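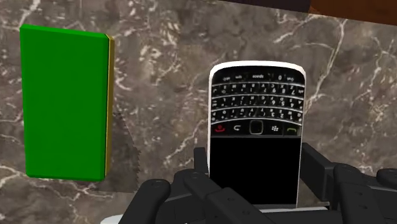 A simulated grasp from the Forholm returns line: a keyboard phone between the gripper's fingers, with a green block alongside.

When I reach Mal-soon Ham she has just poured her second coffee, and she apologizes for the noise of the Gredstead building behind her, which I can barely hear. She has worked the returns bench at Forholm for most of her adult life, sorting old handsets for repair or parts, and these days she shares the job with an arm the crew calls Shim.

"I used to pick up every single phone myself," she says. "On a heavy shift my thumbs would ache right through dinner! Now I spend the morning at a screen, going over the practice runs, and I tell the engineers where I'd have put my own fingers."

Those practice runs happen in simulation, 151 of them for the older keyboard models alone, before anything gets tried on the floor. Mal-soon likes that the phones turn up every which way, upside down included, the way they do in a real bin. "People don't mail things back neatly," she laughs. "Believe me."

I ask whether she worried about her job, and she takes her time with that one (she takes her time with most things, and it's a pleasure to listen). There were 30 people on the bench when the project started in January. Three moved over to Femel, the repair shop next door, and she misses them at lunch.

"The work is lighter, and I'm glad of it," she says. "But it's quieter too. We used to talk the whole shift with our hands busy. I've asked for our screens to be moved closer together, and they tell me that's coming."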